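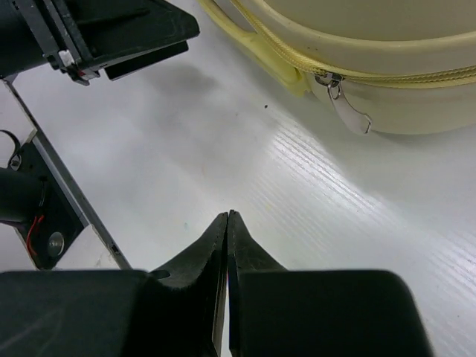 Figure 3. White tabletop with a black gripper and a cream-colored zippered case.

4.2 What people wrote down, and when

I went into this part of the study expecting the paper diaries to lose. I had spent most of a winter building the phone version (we called it Marti, after my neighbor's cat), and I wanted it to win, so keep that in mind as you read. Everybody kept both kinds of diary, one after the other, and the only instruction was to write down what you ate soon after you ate it. I gave no portion charts and no reminders.

After cleaning, the two rounds gave us 1,323 entries that could be matched to a meal. Of those, 1,029 named at least one food clearly enough for Kheri Rashidi and me to agree on a code without talking it over. The rest were things like "leftovers again" or "same as Mom," and my personal favorite, "a bad sandwich." I left these in the counts for timing and took them out of everything to do with food groups.

The paper entries were longer. I don't mean they listed more foods, because mostly they didn't. People wrote around the meal. They told us who was at the table, what was on the radio, and whether the rice had stuck. One woman in Brulia kept up a running argument with her sister-in-law about salt over several pages, and I looked forward to each new installment. On the phone, the same woman wrote "soup" and "soup, bread." I checked whether typing speed might explain the gap, and it explains a little of it, mostly for the older half of the group. The younger people also wrote less on the phone, though, and they type a lot faster than I do.

Snacks went the other way. The phone diaries picked up far more of them, especially the ones eaten standing up or in a car. When I asked about this in the closing interviews, people said the notebook lived in the kitchen and the phone lived in their pocket. I should have seen that coming. It does mean that comparing the two on "completeness," as I did in our first write-up, is a bit unfair to both – each one is good at catching the food that happens near it.

Timing was messier than I'd like. The phone stamps every entry, so I know when people typed, though I don't know when they ate. On paper, I only have what they claimed. A few notebooks show a whole day in the same pen and the same slant, which makes me suspect an evening catch-up session, but I can't prove it and didn't drop anyone over it. Kheri wanted to flag those pages as a separate category. We tried, disagreed on too many of them, and gave up.

There is also the matter of the 14 entries that appear in both diaries. These came from the changeover day, when some people kept going with the old one out of habit. I was delighted to have them! It's the same meal, told twice by the same person, often only minutes apart. In most pairs the main dish matches and the drinks don't. Coffee shows up on the phone and vanishes on paper, and butter does the opposite. I wouldn't build a theory on so few pairs, but I'd happily run a study with a longer overlap, and I'd ask about the coffee.

One last point on coding. We used the Vistent food list, with a short supplement for regional dishes that it lumps together under "mixed plates." The supplement matters more for the Fluron households, where nearly every evening meal would otherwise have landed in that one bin. Anyone reusing our codes should apply the supplement first and the main list second – we did it backward to begin with and had to redo a week of work. The food group results in the next section all use the corrected order.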